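Kidatham Junior Engineer written test - cut off and answer key thread

Started by gwion_lloyd

Results for the Kidatham JE written paper are supposed to come out in March. I sat the Civil paper, afternoon shift. By the provisional key I have 217 after negative marking. Last time the Civil general cut off was lower than that, but there were more posts. Anyone else want to share scores so we can work out where the line might fall? 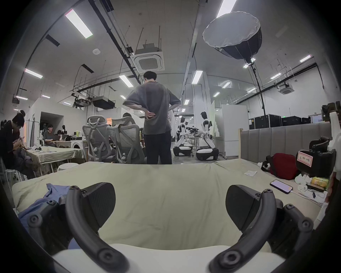 peiyu.cao

Civil here too, morning shift. I got less than you, so I am not hopeful. The notice says 3,474 people were marked present for Civil, and that is before they throw out the forms with the wrong roll number. I have the result page open all day now. The phone stays on the charger on the bed with the screen on and I still miss the updates. Does anyone know if they adjust scores between shifts?

Delyth G

They do adjust. It was in the second notice, under the marking rules. The morning paper had the harder surveying section, so morning people may gain a bit.

Re: the disputed questions
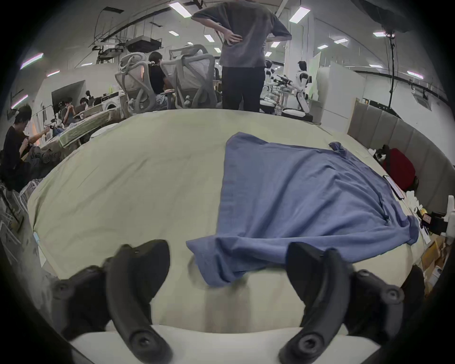

Re: the disputed questions

bjartur_b

Has anyone objected to the bending moment question in set B? The key says option 2. I worked it three times and get option 4. The load is not at midspan, and the key only works if you put it there.

gwion_lloyd

I got option 4 as well. I paid the fee and sent the objection with the page from my textbook.

Delyth G

I disagree with both of you. Read the question again. It asks for the moment at midspan, and you are giving the maximum. Those are different points on that beam. I think the key stands and you have wasted your fee.

bjartur_b

My copy says "maximum". Which set did you have?

Delyth G

Set C. If the wording changed between sets then you have a fair point, but I would want to see the paper first.
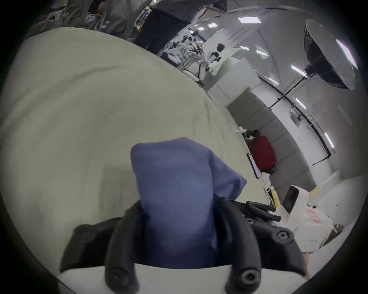 Re: Eynon guide, is it enough for the interview round?

eleri.harries

Moving on from the key. I cleared the written test last cycle and went out at the interview. I used only the Eynon guide and it was not enough. It covers soil and concrete well, but the panel asked me mostly about site safety and contracts. They also asked why I wanted the Isamham posting, and I had nothing ready.

peiyu.cao

Did they ask for the original diploma, or was the attested copy fine?

eleri.harries

Original and two copies. Take your category certificate too if you are claiming one. A man ahead of me was sent home over an expired certificate and told to come back before closing time. I don't know if he did.

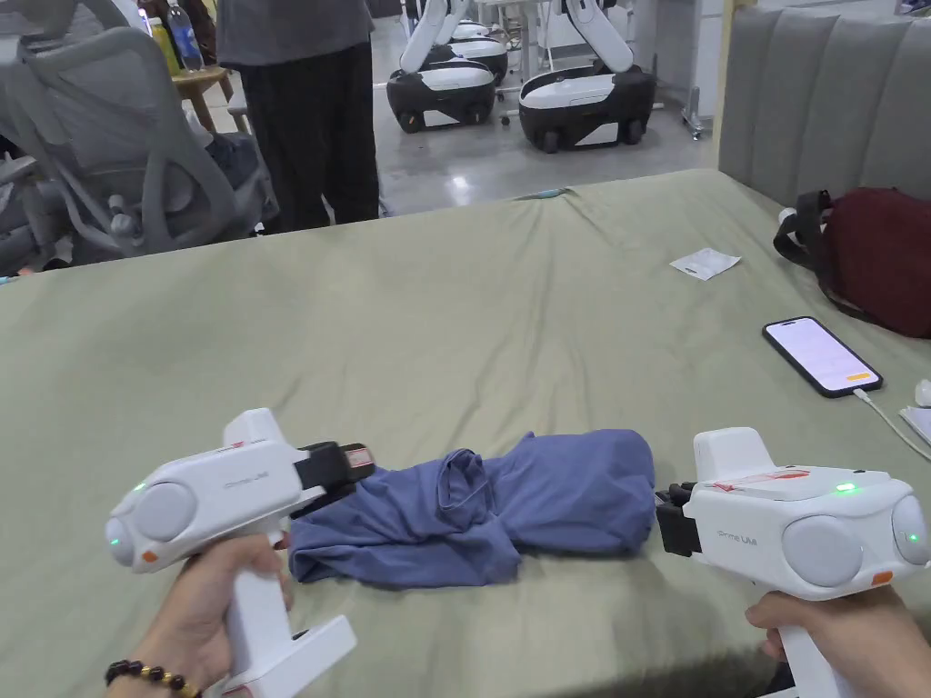
As for contracts, learn the difference between item rate and lump sum, and what the deposit is for. Retention money came up as well. The Omau notes have a short chapter on it - dull, but it is closer to what I was asked than anything in Eynon.

bjartur_b

I don't rate the Omau notes. The water supply part is out of date and there are mistakes in the solved examples. I would stick with class notes.

eleri.harries

I only meant the contracts chapter. I didn't use the rest.

gwion_lloyd

Thanks, I will get hold of that chapter. Delyth, I found my question sheet and set B does say maximum. I can type out the full wording tonight if you want it.

Delyth G

Yes please. Post the load and the distances as well.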